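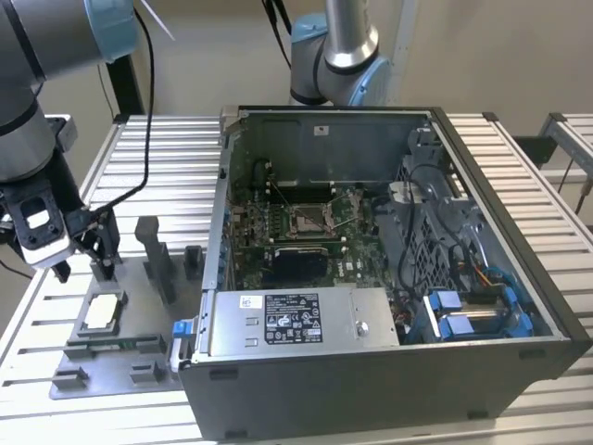
A day at the Sallmont open day, Josar works

I have taken apart a fair number of desktop computers on my own kitchen table, usually with a dinner plate full of screws next to me and a cat on the case. So when Sallmont announced that its refurbishing works in Josar would open its doors for a day, I put my name down the same evening, and on 2024-12-13 I took the early bus out. It's a 20 minute walk from the last stop, uphill, and it was raining sideways. Worth it!

You sign in at a long counter, get a visitor badge and a pair of safety glasses, and then go round in small groups. Ours had a couple of teachers, a retired phone engineer and two students who asked much better questions than I did. Sallmont takes in old office desktops from schools, clinics and town halls, cleans them, swaps what needs swapping and sends them out again. The floor has room for 3000 machines at a time, on shelves that go right up to the roof beams, and walking between them feels a bit like being in a library (same hush, different smell).

The first stop was intake. Each computer gets a paper slip with a number on it, and ours for the morning was 521, a Dell desktop we were going to follow from bench to bench. I loved this idea. By lunch the whole group had become oddly attached to 521, and people were asking after it in the coffee line.

After intake comes dusting, in a booth with a big extractor and soft brushes on the wall. Our guide showed us a jar of what came out of the machines last March. I won't describe it, except to say that somebody's office had a very hairy dog.

Then the bench I had come for, the processor bench. The case lies on its side with the side panel off, on an aluminum table with slats, so the board faces up at you and you can look straight down into it. I know the inside of these things pretty well by now and I still got a kick out of it. Green board in the middle, memory slots off to one side, graphics card sitting in its slot with a black finned heatsink, the silver box of the power supply, and that dark gray metal all round. The socket was empty, with the load plate up and the lever lifted, which is the part that always makes me hold my breath at home.

What I wanted to take home with me was the gray plate next to the case. It's a flat fixture with blocks and posts on it, and toward the front there's a little tray with a square recess where the processor sits, metal side up. Such a simple thing! My own method is to put the processor on an upturned jar lid and then warn everybody in the house not to sneeze. A proper square pocket that holds the chip in one spot and leaves the contacts alone is so obviously better that I made a sketch of it on the back of my bus ticket.

The retired phone engineer wanted to know about thermal paste, and this set off a long and very happy argument. Dot in the middle, line, cross, thin spread with a card: everyone in the group had a view, including one of the teachers, who had kept quiet up to then. The house rule at Josar is to clean off every trace of the old stuff before any new goes on, and never to reuse a cloth. I have reused cloths. I kept that to myself.

After lunch (good lentil soup, cheese rolls, help yourself) we saw the testing room, which they call Ida. Next door is Ryu, the packing room, and I never did find out where either name came from. In Ida the finished machines run in rows overnight with the lights dimmed, and you can hear straight away if a fan is unhappy. In Ryu they go into plain cartons with folded cardboard corners instead of foam. We each got to fold a corner. Mine came undone twice.

There was a small parts table by the exit with loose memory, brackets and odd lengths of cable, pay what you like. I came away with two slot covers and a bag of case screws, the coarse ones that I lose constantly.

A few practical notes if you go to the next one. Wear flat shoes, because the floor is hard and you stand for most of the four hours. Bags go in a locker, so bring a coin. Children are welcome from age ten. The afternoon tour is said to be quieter, but the morning one gets the soup while it's hot. The last bus back to town leaves before six, and there is no shelter at the stop.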